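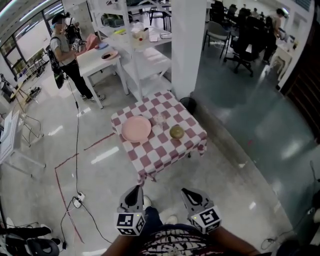 Livum Audio has moved its interview archive to a new server. The archive holds 500 recorded conversations with musicians and actors, 62 of them previously available only on tape. Houda Fawzy handled the transfers; Said Lamrani wrote the index.

Files are stored as mono WAV, with a smaller copy for streaming.

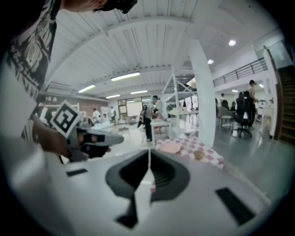
A hand-held gripper with a square marker on top.

Broadcasters may request clips of up to 2 minutes without a license fee. Longer extracts go through Loubna Hajji at the Endedville office.
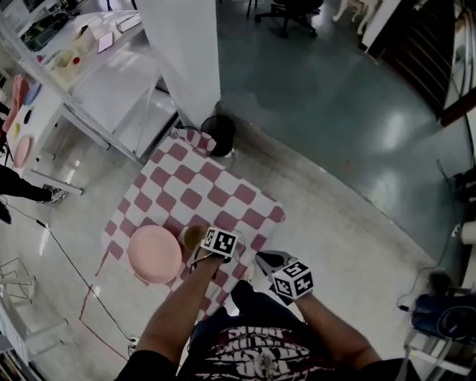 Known gaps

Recordings 62 to 71 have no release forms and stay offline until those are found.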